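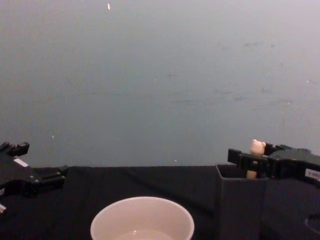

Yuzuki Takeda thinks the "stripped" code is doing two jobs and should be split before we go any further: one code for a title taken away by someone with the power to take it, another for a patronage or honorary post that was handed back. Her note came in on the shared sheet overnight, with row numbers. I read the rows and I agree with her.

July, 9:20 a.m.

Where things stand. The Grovik pull came to 3170 articles on the royal patronage stories, all English-language, all regional and local papers. After the duplicate pass we are down to 714. Most of what went out was the same agency copy printed under different headlines. I kept the headlines in a separate column, as the headline is often the only part the local desk wrote, and it is where the strong verbs are.

The double-coded set is 148 articles. Yuzuki and I each coded these without looking at the other's sheet. We agree well on who is named as the decision maker and on whether the palace is quoted or paraphrased. We do badly on the verb. She marks "lost," "gave up" and "was stripped of" as three things. I had been marking the first two together whenever the article didn't say who decided.

Went back through the disagreements with coffee. Notes:

-- "Returned to the Queen" and "returned to the sovereign" are both used for military posts. I coded these as voluntary. Yuzuki coded them as removed. The articles themselves don't settle it. Proposed: new value, "returned, decision maker unclear."

-- "Stepped back" is almost always about public duties, almost never about a title. A few of the sub-editors treat the two as the same in the headline and then correct themselves by the fourth paragraph. Code headline and body separately, as we said in the spring and then didn't do.

-- "Will no longer use" is its own problem. A person can hold a style and not use it. Several papers get this right in the body and wrong in the photo caption. Captions are not in the Grovik text for every title, so we can't measure it. Write this down as a limit.

-- "Patronage" is used loosely. In one long feature it covers a hospital, a regiment and a golf club in the same sentence. I'd leave the regiment out. Military appointments have their own code.

10:50 a.m.

Worked on the Pidunbridge articles. This is the case that interests me most, because the town had its own decision to make. The honorary freedom of the borough is given by the council, and the palace has no part in it. The local paper covered every stage, with letters, and we have close to the full run. It reads very differently from the agency material. "Stripped" hardly appears in the reporting at all. It is all "withdraw," "rescind" and, from one councillor who liked the phrase, "tidy up the roll."

The letters page is another matter. I have been leaving letters out of the main count and I'll go on doing that, but somebody should look at them. Writers who were for keeping the honor tend to use the full title, every time, even twice in one sentence. Writers against it use the first name or "that man." I'd like to code forms of address in the letters as a side project, if there is time in the fall. Probably there isn't.

One error to fix: I had been filing the Pidunbridge charity pieces with the borough pieces. They are separate. The charities list has 14 patronages on it, and only part of that list is in the town. The rest are county bodies that happen to have an office there. I moved them and left the old file number in the notes column so the trail can be followed.

1:15 p.m.

Stometia crashed on the merge again. Same as before: it takes the two coders' files, gets as far as the date column, and stops with no message. It doesn't like the curly apostrophes in "Queen's" and "Majesty's" when they come from the older scans. Ran a find and replace on a copy, merged the copy, fine. Do NOT run the replace on the master. We want the original text kept as it was printed, bad characters included.

I've written to Tomaszewski about the scans themselves. The pages they did for us are clean apart from the ones near the binding, where the last few letters of each line are lost. "Patronage" turns into "patron" often enough to matter, and then our search counts it as a mention of a person. Asked for those pages to be redone flat. Until they come back, any article with a binding-side column gets a B in the flags column and stays out of the totals.

3:30 p.m.

Call with Yuzuki. Agreed:

Split the code. "Removed" needs a named decision maker in the article. "Given up" needs the article to say that the holder chose it. Everything else goes to "unclear," and we accept that this will be the biggest pile.

The statement itself, where a paper prints it in full, is coded once as source text and not again as the paper's own wording. I had been counting it both ways in a few places, which pushed up "with approval" a good deal.

She wants to recode the whole double-coded set from scratch. I wanted to redo only the rows we disagreed on. Her point was that we may have agreed on some rows for different reasons, and a quick look at the first page showed she was right about two of them. So, from scratch. She takes the front half first, I take the back half, then we swap.

Not agreed: what to do about headlines with no verb ("Duke's titles: the full list" and so on). I say neutral. She says leave blank. Parked.

To do before next session:
Send Yuzuki the clean merge copy and the new code sheet.
Check whether the Pidunbridge paper changed editor partway through the run. The tone shifts after the second council vote and I'd rather know why.
Chase Grovik for the missing evening editions.
Back up the master. Last copy is from before I moved the charity files.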